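Dileo Task Board Kit, reviewed after a month in a shared workshop

We bought the Dileo kit for the two-arm build that a few of us have been putting together at the Karnano workshop. It had been on the shelf for a week before anyone opened it, and I ended up doing most of the setup, so the review fell to me. I have no connection with the people who make it.

The kit is a flat practice board with a set of loose parts, the files to print replacements, and a small software package that scores a run. Ours cost 800 dollars with shipping. There is a cheaper version without the software. I would look hard at that one first, for reasons I'll get to.

Setup

The board has no clamps and no threaded holes for fixing it down. The manual says to lay it flat and keep it within easy reach of both arms. We tried it loose, and it crept across the table any time a fingertip pressed too hard. Shelf liner underneath cured most of that. For a kit at this price I expected rubber feet.

Registering the board with the software took me 30 minutes the first time and much less after that. You jog one arm to a few reference points and save each position. The instructions are clear up to the point where they tell you to confirm the tool offset, and then they skip a step — you have to save the offset before you confirm it, or the board ends up shifted in software. I lost an evening to that.

In use

Our build has a slim-fingered gripper on the left and a five-finger hand on the right, and the kit works with both. The profiles it ships with assume a matching pair of grippers. Writing a profile for the hand meant copying the gripper file and changing the approach height and the grasp width by trial. After that the scoring treated both sides the same way.

The small pieces are the hard ones. A gripper with slim fingers can get at them from straight above, as long as the wrist is square to the board. The hand does better with the bigger pieces, and I stopped asking it to do anything else. If your build only has a hand, expect to spend a lot of time on the pegs.

Lighting matters more than the manual lets on. We run colored light over the bench in the evenings, and it changed how well our vision code picked out the parts. White board and blue parts are a sensible choice under ordinary lamps. Under purple, the board takes on the color of the light and the thresholds have to be set again. I keep two settings files now and switch between them. 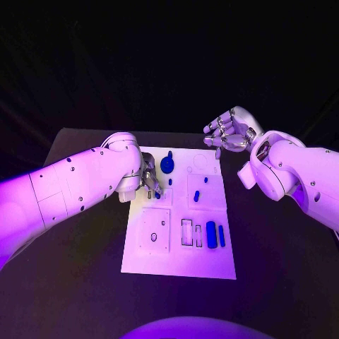 Titilayo Ogunleye wrote in to say that the scoring package was the weak point for her group, and that they had dropped it after 3 sessions. It kept marking good placements as misses when a part sat slightly proud of the board, and the tolerance setting did nothing until they edited it in the config file by hand. She would still buy the board again, but without the software.

I had the same trouble with tolerance, though it didn't bother me enough to stop. Editing the config file works. The setting is called seat_height and the default is too strict for printed parts. Raise it a little at a time and run the same placement again until the score agrees with what you see on the bench.

Logging is the part of the software I do like. Each attempt gets a line with the arm, the target, and the result, and the file opens in any spreadsheet. We have 2790 attempts saved. That has been useful for finding out which changes to the wrist code helped and which ones I had talked myself into.

Replacement parts

The print files are good. I printed a spare set on the workshop machine and needed to sand only the pegs. Man-lok Lu printed a set in a softer filament, and those were easier to grip and harder to seat. Stick with a stiff one. Dileo answered my email about the missing setup step in two days and said the manual would be corrected in June.

Should you buy it

For a shared workshop with a working arm or two, yes, in the version without the software, if someone there can write a simple logger. For one person building a first arm at home, I would wait. You can cut a few holes in scrap board and learn plenty from that before spending the money.

The carrying case is extra. Ours came with a broken latch and I haven't sent it back yet.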